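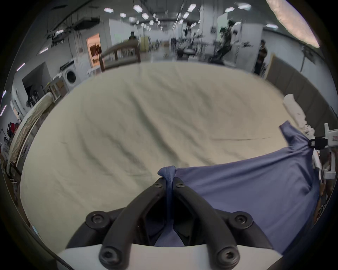 A gripper pinches the corner of a blue-gray garment in Calell's workroom in Plambridge.

I Would Still Like to See Somebody Fold a Fitted Sheet

By Wilma Chisholm
August 7, 2019

The price is $269 a month, and I keep going back to it. For that, Calell will put a folding arm in the laundry room of your inn, nursing home or dormitory, connect it, service it, and "teach it your house style." The quote is from the brochure. I ran the linen side of a 90-bed nursing home long before I wrote columns, and I have wanted a machine like this for most of my adult life. I'd like that on the record before I start complaining.

The complaint starts with the words "house style." What Calell leases is an arm plus a pair of hand-held grippers. Your own staff use the grippers to show the job. They squeeze, lift, drag a hem across, let go, and do it again, and the recordings go off to Calell, which sends back an arm that is supposed to have learned from them. Rory Cowie, who handles sales for the company, told me a typical site needs "a few good weeks" of this. I asked what a good week was. He said it depended on the linen.

Everything depends on the linen. That is the first thing anyone learns in a laundry, and I don't see it reflected in the contract. The contract lists "standard flat items and common garments." A T-shirt is a common garment. So is a cardigan with one button missing and a tissue in the pocket. So, where I worked, was a nightgown slit up the back and fitted with ties, and those came through by the cartload every morning of the year.

I spent part of a day at the workroom in Plambridge, and I'll say for the company that they let me stand where I liked. It's a big bright room with beds set up in it, a washing machine, and white arms here and there around the tables. People go over the same piece of clothing again and again. It is slow, careful work and I have respect for the people doing it. I would have liked to see it written on the invoice.

Because somebody has to pay for those weeks. If my two best folders are standing at a bed with grippers in their hands, they aren't folding, and the residents still need towels. Cowie's answer was that training happens "in the gaps." I have worked in four laundries and never found the gaps. When there was a quiet half hour, we mended.

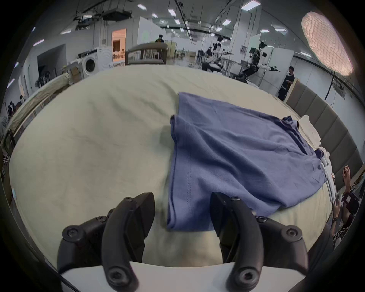

Then there is the question of what you end up with. Take a T-shirt, the easiest thing in the basket after a washcloth. You spread it, bring one side over so the long hem lies straight, tuck the sleeve back, do the other side, and fold up from the bottom. A teenager can be taught it in a minute, and on a roomy bed with a clean sheet under it there's nothing in the way. A real laundry hands you the shirt inside out, at the bottom of a hot cart, wound around somebody's sock. Finding the collar is half the job. I asked Moataz Hamdy, an engineer there and the most candid person I met, whether the leased arm would find the collar. He said, "Sometimes. Ask me again in November."

I liked him for that. I'd like him better if the brochure said "sometimes" too.

The only customer Calell would put me in touch with was the Arnaud, a small hotel that has had its arm for 11 weeks. Shirley Dawber manages the housekeeping there. She was fair about it. Pillowcases and hand towels go to the arm, she said, and the guests can't tell the difference. Bath sheets are "hit or miss." Fitted sheets were dropped from the plan early on. She has not reduced anyone's hours, and she wasn't planning to, but she has one person who now spends a good part of the shift laying things out flat so the arm can get hold of them.

Think about that for a minute. The person lays out the pillowcase, smooths it, and steps back so the machine can fold it. Anyone who has folded a pillowcase knows that by the time it's lying flat you are nearly finished.

Nizar Ghanem, who runs the family laundry over in Dunwood and turned Calell down, put it to me in terms of money. His bill for folding is mostly a bill for handling: carts, sorting, checking for stains, pulling the torn ones. Folding itself is the short bit at the end. "They've automated the part where my people get to talk to each other," he said. He may be wrong about the long run. He has been wrong before, by his own account, about tunnel washers. But he did his arithmetic with a pencil before he answered the salesman, and I'd recommend that to anybody with the brochure on the desk.

There is also the matter of who owns what your staff teach it. The agreement gives Calell the recordings for good, to use at any site. So the woman with 30 years of knowing how to hold a worn sheet so it doesn't rip hands that over in the gaps of her shift, and the next customer gets it in the monthly fee. I asked whether sites that supply recordings get a lower rate. Cowie said it was an interesting idea.

I don't think these people are crooks. I think they have a promising arm that can do a narrow job under good conditions, and they're leasing it as though the conditions came in the box. The term is 5 years, with a penalty for leaving in the first two. For a machine whose own engineer wants to be asked again in the fall, that's a long time to be married.

What would change my mind is easy enough to arrange. Let a site send over a cart as it comes off the line, unsorted, and let me watch the arm work down through it with everyone's hands in their pockets. Count the pieces that have to be done over. Put the figure in the brochure, next to the price. Until Calell does that, I'd ask for a month-to-month lease, cross out the clause about the recordings, and keep the folding table where it is.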